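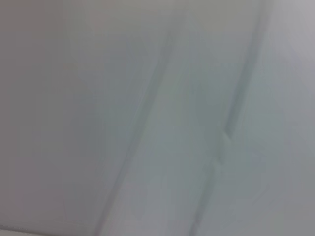 By Grażyna Nowicki | Updated 08/07/2020 | Filed under: Sourdough, Beginner questions

Sourdough Starter FAQ

My inbox fills up with the same starter questions every week, and I love them all, so I've finally put the answers on one page. If yours is missing, leave a comment and I'll add it!

Do I need special flour to get going?

No. Plain all-purpose works fine. I like to use whole wheat or rye for the first few days (rye is wonderful, it really gets things moving) and then switch to whatever I plan to bake with. Unbleached is a good choice if your store has it.

How much do I feed it?

I keep 50 grams of starter and feed it 50 grams of flour and 50 grams of water. Weigh it if you can. A cup of flour can be packed or fluffy, and then you're chasing a different starter every day.

Can I use tap water?

Most people can. If yours smells strongly of chlorine, try filtered water for a week and see if you notice a change. Dorin Chiriac wrote in to tell me he uses the cooled water from boiling potatoes, which I tried and enjoyed, though it does make a pretty lively jar. Use a big one.

My starter bubbled like crazy on day two and then went flat. Is it dead?

Almost certainly not! That first rush is usually bacteria you don't want in the long run, and it settles down as the mix gets more sour. Keep feeding once a day. Mine sulked until day nine the last time I began from scratch.

What is the gray liquid on top?

Hooch. It means your starter is hungry. Pour it off for a milder bread or stir it back in for more tang. Pink or orange streaks are another matter, and so is fuzzy mold: throw the whole thing out and wash the jar well.

How do I know it's ready to bake with?

It should double after a feeding, and do it several days in a row. The float test (a spoonful dropped in water) is fun but I've had great loaves from starters that sank, especially whole grain ones. 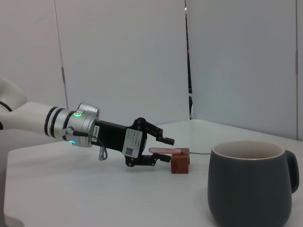

Can I keep it in the fridge?

Yes, please do, unless you bake every day. Feed it, give it an hour on the counter, then put it away with the lid resting loosely. Once a week is a good feeding habit. I left mine for most of October one year and it took three feedings to perk up again.

What do I do with the discard?

Pancakes! Crackers! Waffles! My cracker recipe uses 90 grams of discard, some melted butter and whatever seeds are in the cupboard, rolled as thin as you can manage. Discard keeps in the fridge for a week or so.

Does the jar matter?

Any clean glass jar with straight sides and some headroom will do. Put a rubber band around it at the starter's level right after feeding so you can see how far it climbs.

Can I dry some as a backup?

You can, and I wish I'd done it years sooner. Spread active starter very thin on parchment, let it dry until it snaps, and crumble it into a jar. To bring it back, soak the flakes in lukewarm water, add flour, and feed daily until it's doubling again.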